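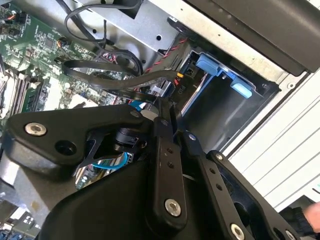

Uliana Marchuk wrote to us that she had typed in every passage she ever underlined and still couldn't find the one about the lighthouse, and could the manual please start with shelves next time? It can, and it does. Shelves first, then passages.

Section 4. Setting Up Your Commonplace Book

Flesta keeps the lines you love from the books you read, along with whatever you want to say back to them. You can begin with a single sentence copied from a library novel and have a real book of your own by the end of the year. We think this is the best part of the whole program, so take your time with it!

4.1 Make your shelves

1. Open Flesta and choose New Book from the start page.
2. Give your commonplace book a name. You can change it later under Settings.
3. Choose Add Shelf. A shelf can be a subject (grief, weather, cooking), an author, or simply a season of reading.
4. Type a shelf name of up to 50 characters and press Enter.
5. Repeat until you have two or three shelves. More can be added whenever you like.

Note: Every new book comes with a shelf called Loose Leaves. Passages you haven't sorted yet go there. It can be renamed but not deleted.

4.2 Copy in your first passage

1. Open a shelf and choose New Passage.
2. Type or paste the passage in the large box. Line breaks are kept exactly as you enter them, so poems are safe.
3. Fill in Author and Title. Both fields suggest names you've used before.
4. Fill in Page if you have it. For audiobooks, enter the chapter or the time.
5. Add your own thoughts under Reply. This box is private even when the shelf is shared -- write what you please in it.
6. Choose Keep.

Passages can run to 200 lines. If yours is longer, split it in two and use Join on the second part, and the pair will print together.

Caution: Closing the window before you choose Keep discards the passage. Flesta doesn't save drafts in this version.

4.3 Tag as you go

Tags reach across shelves, and they are a joy once you have a few dozen passages to play with. Type a tag in the Tags line and press the comma key. Each passage holds up to 8.

A tag you'd say out loud works well. "Houses by the sea" will find you again faster than "setting," and it's a lot more fun to come across in the list. 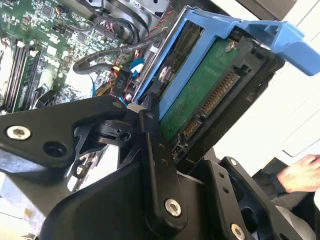

Fig. 4-2. Blue hard-drive caddy in an open desktop computer.

4.4 Bring in notes from Sarpong

If you kept your reading notes in Sarpong, they can come along.

1. In Sarpong, export your notes as a plain text file.
2. In Flesta, choose File, then Bring In.
3. Select the text file and pick a shelf to receive it.
4. Look over the preview. Lines with no author are shown in gray.
5. Choose Accept.

Note: Sarpong stars come in as a tag named "starred." Colors are not carried over.

Caution: Bringing in the same file twice makes two copies of every passage. Choose Undo Bring In right away if this happens -- it is only offered until you open another shelf.

4.5 Open a page at random

Press F8 from any shelf. Flesta picks one passage and shows it alone on the screen, with your Reply folded underneath. Press F8 again for another, or Esc to go back to your shelf.

To leave a shelf out of the draw, open its settings and clear the box marked Include in Random. For printing and binding layouts, turn to page 129.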